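Trandden Serial Index

README, last changed 31st March

The index lists web serials in which the main character is reborn into another world, usually as the villain of a game or novel. There are 213 serials, and 158 of them are finished. Each has one row: title, author's pen name, chapter count, status, type of rebirth and a short blurb in our own words. No chapter text is included.

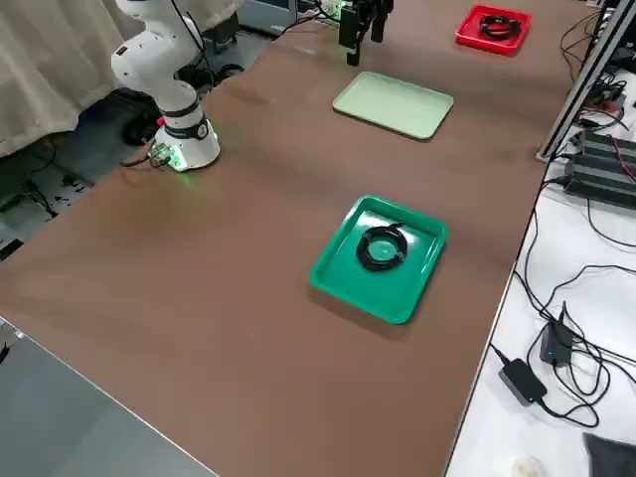
Edit Szalai asked why The Second Shokri is filed under "villainess" when the heroine is only the villainess's maid until chapter 24. We file by where a story ends up, so it stays – but the notes column now says so.

Status is one of finished, running or dropped. A serial counts as dropped after a year without a chapter. Dresex came back in December and was moved to running again.
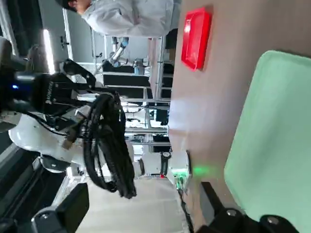

Could the blurbs leave out the second death, one reader wrote, as it spoils half of Urow. Fair point. Blurbs now stop at the first rebirth, and 201 have been redone so far.

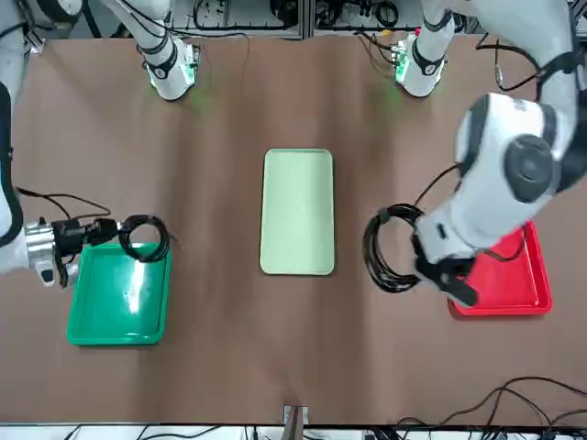 The other 12 belong to serials with more than one past life, where the first rebirth is over in a paragraph and the blurb would say nothing. They keep the old wording for now and have "long" in the notes column.

Corrections go in corrections.txt, one per line, title first.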